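Care of the Robot Arm and Gripper: Household and Workshop Tips
Facilities and Equipment Office, Prola Residential Workshop
Revised 19 November 2025

These tips apply to the single robot arm kept in the demonstration apartment and to the two-finger gripper fitted to it. They are intended for residents, instructors and staff who prepare the arm for use, clean it, or put it away. They do not replace the manufacturer's manual, a copy of which is held at the front desk. Where the manual and this page differ, the manual is to be followed.

Before cleaning

Bring the arm to its service position and shut it down through the control screen. Wait until the screen confirms that the shutdown is complete before switching off at the controller. The emergency stop is to be used for emergencies only and should not take the place of a normal shutdown.

Remove rings, bracelets and lanyards. Long sleeves should be rolled above the elbow. Only one person should work at the gripper at a time, and the key to the control cabinet should stay in that person's pocket until the work is finished.

Wiping down the arm

Use a soft, lint-free cloth, barely damp with plain water. For finger marks on white covers, one drop of mild dish soap in a bowl of water is sufficient. Apply the liquid to the cloth and never to the arm. Glass cleaner, scouring powder, melamine sponges and furniture polish are not permitted, as they dull the finish and leave a film that collects dust.

Work from the upper joints down toward the gripper. Wipe along the seams between covers and do not press the cloth into them. A dry, soft paintbrush removes dust from narrow grooves. Compressed air should not be used anywhere on the arm – it drives grit into the joints.

Cleaning and replacing the finger pads

Pads lose their grip when they pick up cooking oil, flour or hand lotion. Wipe the gripping face of each pad with a cloth dampened with rubbing alcohol and let it dry in the open air. Pads that remain shiny or slick after two cleanings should be replaced.

Replacement pads are the Nistow short pattern, kept in the labeled drawer beneath the bench. Always replace both pads together. Lay a folded towel under the gripper to catch dropped screws, loosen each screw a little at a time, and set them in a saucer in the order in which they came out. Tighten by hand with the short driver until snug. Power tools must not be used on the fingers.

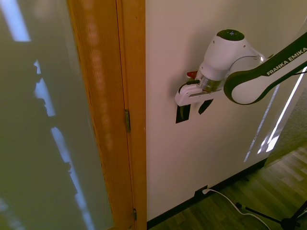
After new pads are fitted, the gripper should be opened and closed five times at the lowest speed with nothing between the fingers. Listen for clicking or scraping. The two pads should meet evenly along their length; if one touches before the other, stop, shut down again and reseat both. The homing routine is then run once from the control screen, and the width shown with the fingers closed is entered in the logbook.

Cables

Check the gripper cable for flat spots, cracks and tight bends. It needs enough slack to follow the wrist through its full turn, but it should not hang so low that it can catch on a drawer handle or a chair back. Hook-and-loop ties are preferred. Plastic zip ties pinch the cable over time and must be cut off with a blade, which has damaged a cable here in the past.

Power cords that cross a floor should be laid close to a wall and kept out of walkways. Cords should be unplugged by the plug and coiled loosely for storage. Extension cords from other rooms may not be borrowed for the arm.

Light and reflections

Strong sun through the windows can confuse camera-guided routines, particularly in the late morning in March, when it is low enough to reach the work surface. Draw the blinds before calibration and leave them as they are until the session is over. Glossy trays and foil should be put away or covered with a plain cloth.

Routine schedule

Wipe the pads after each session that involves food. Wipe the full arm every 14 days. Inspect the mounting bolts each March, and again whenever the base has been moved. Bolts may be checked by any trained user, but only Soledad Lorente, equipment supervisor, is authorized to tighten them – a torque wrench is required, and its setting is recorded with each use.

The last full service was carried out by Olatunji at 1,038 operating hours. The current hour count appears on the information page of the control screen and should be copied into the logbook whenever parts are changed.

Ordering supplies

Cloths, alcohol and brushes are ordered through the general household list. Pads, screws and cable ties are ordered from Endent on the equipment form, which must be signed by the supervisor. Worn pads should be placed in the marked envelope in the drawer and kept until the next service visit.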